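11 jul 2022

Migración de la tienda de Cadano al tema nuevo (Rusta). Sigo yo con la plantilla de catálogo; Quyên Đàm lleva el carrito y Dulce Beltrán, los disgustos con el cliente.

Entorno de pruebas levantado a la segunda. La primera vez importé el contenido de muestra encima del real, un clásico.

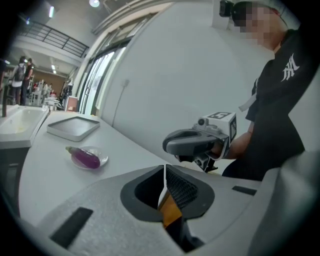
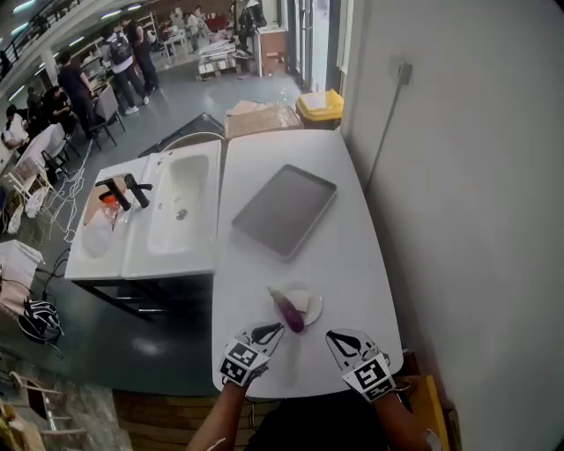
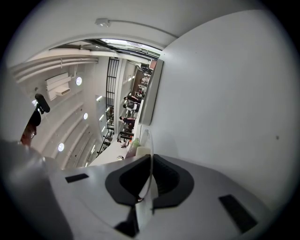 - Importados 2,603 productos. Con imagen principal, 1,169. El resto sale con el cuadrito gris del tema, que al menos es coherente.
- El menú desplegable se abre en móvil y ya no se cierra. El cliente lo llama «muy presente». Revisar el z-index y el `touchstart` duplicado.
- Miniaturas: el tema las regenera en cada visita si falta la caché. Puesto a mano en `config/site.php`, a 68 de calidad. A 80 no le noto diferencia, al servidor sí.
- El bloque de «productos relacionados» relaciona todo con una tarjeta regalo. Filtro por categoría pendiente.

Dulce pregunta si el pie puede llevar el logo de Hakanance. Puede, pero hay 2 versiones del logo y cada una jura ser la definitiva. Que manden el SVG.

Quyên ha visto que el cupón se aplica también a los gastos de envío. No tocar hasta que conteste Cadano, que igual en diciembre lo pidieron así y está en algún correo.

Mañana: hoja de estilos hija, que sigo editando la del tema directamente. Ya lo sé.

```
php artisan cache:clear
```

(no arregla nada, pero acompaña)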